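From: Theano Bakalis
To: labels-and-leaflets list
Subject: Re: Re: "period after opening" - does anyone believe it?

On a wet afternoon in September, Strazds wrote:

> I went through the bathroom cupboard and threw out everything past
> the number in the little open jar symbol. Twelve months means
> twelve months. Kitow have a calculator on their site where you put
> in the day you opened each thing and it tells you what is safe.
> They tested 471 products and say most people keep make-up far too
> long. I found it a real eye-opener.

I'm sure you did, but I'd want to know who paid for the eye-opening. Kitow sell replacement make-up. Their calculator has a "buy again" button under every result, and I have yet to get it to tell me to keep anything.

As for the 471 products, I looked for the write-up and there isn't one. There's a page with a pie chart and no word on what was tested for, how the things had been stored, or what counted as a fail. Biltow quoted the same chart in their newsletter with the number changed to 2457, so one of them can't copy or both of them are guessing.

I don't say the jar symbol is useless. Mascara is damp, it goes near your eye and back in a dark tube, and I bin mine early. Creams you dip your fingers in, the same. But the symbol only works if you know when you opened the thing, and who on this list writes that down? A pressed powder is a dry cake in a case, and I can't see why it should be put on the same clock as a pot of moisturiser. 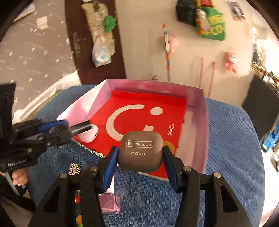 Novo eye shadow compact, lid side.

What I'd like to see is a plain test by someone with nothing to sell. Take 100 used powders, note the age of each, swab them, and print all the results including the dull ones. The Drosolholm group said they would do this and then went quiet after Kitow sponsored their open day. Draw your own conclusions - I have drawn mine.

Until then I shall go by smell, colour and common sense, and throw out anything I had on during an eye infection. If somebody has the real Kitow figures, please send them to the list and I'll read every page.

Theano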